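Notebook – basket picks, wrist view vs fixed view
Monday, September 13, 2021
4 min read
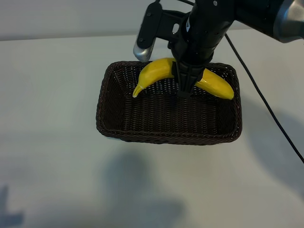 Picking up from where I stopped in August. Question is still the same one: does the policy need both cameras, or is the wrist one enough once the gripper is below the rim? Ye-seo thinks wrist only is fine. I think wrist only is fine right up until the fingers block everything, and then it's guessing.

Set so far: 500 demos, banana in wicker basket, all teleop. 308 of those from me, the rest Ye-seo Moon's. Hers are slower and cleaner. Mine have a lot of dithering on the way down, which I suspect the model has learned faithfully. Must check by training on her part alone.

Three variants trained on the same split:
A – both views
B – wrist only
C – fixed only

200 rollouts each, same list of start positions, basket shuffled by hand between tries using the printed grid. Not great but repeatable to a finger's width.

Results, before I forget:

A – 171 lifted clear of the rim.
B – 148.
C – 159.

So C beats B, which I did not expect and nor did Ye-seo. Gap isn't huge and I wouldn't put it on a slide yet. But the way they fail is quite different and I think that's the real result.

B's failures are nearly all late. Approach looks good, lines up good, then in the last bit of travel it drifts sideways and closes on one end. Fits the blocking idea – fingers come down round the middle of the banana and the middle is exactly what you can't see any more. In the fixed view you lose the middle too, but both ends stick out either side, so you can still work out where the thing lies. Wrist view has the ends as well for most starts, but when the banana is up against the wall they go out of view or merge into the weave.

C's failures are early. Height is wrong, comes down on the rim, pushes the basket. Once it's inside it mostly gets there. Depth from one fixed view is poor, no suprise.

A has a bit of both, less of each. Also two odd ones where it hovered until the timeout. Did not close at all. Logs look normal. Leave it.

Where the banana starts matters more than I'd allowed for. Split the list by near side / middle / far side of basket. Far side is worst for all three, near side second, middle easy. Far side worst for B by a long way. I'd guess the wrist has to tip to get over there and the view goes strange, but have not looked at the joint angles yet. TODO.

Things that cost me time today:

– Cable again. The loop I'd left in it works its way out over a long run and then it pulls across the table. Retaped higher up the arm. If it's tight again tomorrow, move the clamp.
– Light. Arm shadow moves over the basket after lunch when the blind is up. Blind stays DOWN for all rollouts. I threw away the first batch of C for this and redid it, numbers above are the redo.
– Exposure on the wrist camera had gone back to auto after the restart. Locked it. Added a check to the start script so it refuses to run otherwise.
– Jeon scheduler killed the B training overnight, restarted from checkpoint. Loss curve has a step in it, looks harmless. Might rerun to be safe as it's the one that did badly and someone will ask.

Talked to the Tramden lot on the phone. They saw the same late drift with wrist only, on mugs. Their fix was to feed in the last few frames from before the fingers got low. Cheap to try. We have the buffer already for the other project, so it's mostly plumbing. Ye-seo to wire it in as variant D, same 200 starts, no other changes please!

Also worth trying: mask out the fingers in training at random, even when they're high up, so it gets used to missing the middle. I like this less. Feels like treating the symptom.

Training length – everything above is at the 2,000 step checkpoint x the usual batch. Later checkpoints were no better on the held out demos, and I only tried A past that. Should check B properly, it may just be slower to learn. Unfair comparison if so.

Success rule, writing it down again as we had an arguement about it: lifted clear of the rim and held for a count of three. Dropped back in = fail. Basket lifted along with it = fail, even if it's funny. Nudging the basket is allowed.

Next:
– D, as above
– Ye-seo's demos only vs mine only (A setup)
– plot failure height for B and C on the same axes
– pull joint angles for far side starts
– ask Drurberg if the spare fingers have shipped, the narrow ones. Narrow fingers would block less and that would test the idea directly, better than any of the above
– copy today's logs to the Tumstead drive, it's nearly full so clear out the August pilot runs first (keep the video of the first 200)

Blind down, arm parked, camera lock is on. D can start first thing.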